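Home About Screenings Projects Support Us Contact

Candwood Community Cinema
Progress report to the Tostora Fund
27th May

The grant covers two things: the spring film season at Kistley Hall and a short documentary on work in the Thongsuk industrial district. Both started in January.

The season is finished except for one makeup screening. Total attendance was 526, which is lower than we had hoped. Comedies and older crime films did well. The two subtitled dramas drew small crowds, though people stayed for the talk afterward and most of the comments on the cards were good. We had sound trouble at the opening film and have replaced the amplifier. Seat prices stayed the same all season.

The documentary is in the edit. We have more than 40 hours of footage and a rough cut that still runs long. The middle section drags and will be cut down first – the interviews there repeat each other. Music has not been chosen. We are waiting on signed releases from two of the workplaces.

Spending is on budget apart from film licenses, which cost more than planned. We moved $4,000 from printing to cover this, as agreed by email.

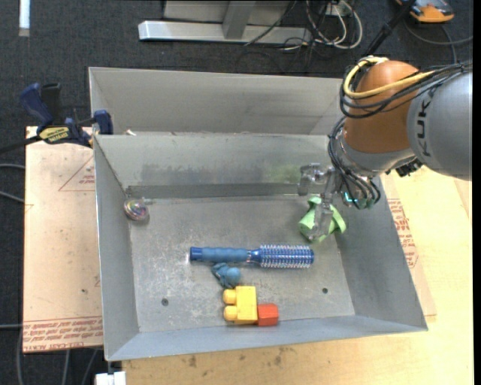
KUKA robot arm over a metal bin.

Still to do: lock the picture, mix the sound, add captions and book Kistley Hall for the first showing. We would like to keep the unspent travel money for the sound mix and ask for your approval to do so. A full list of costs will come with the final report.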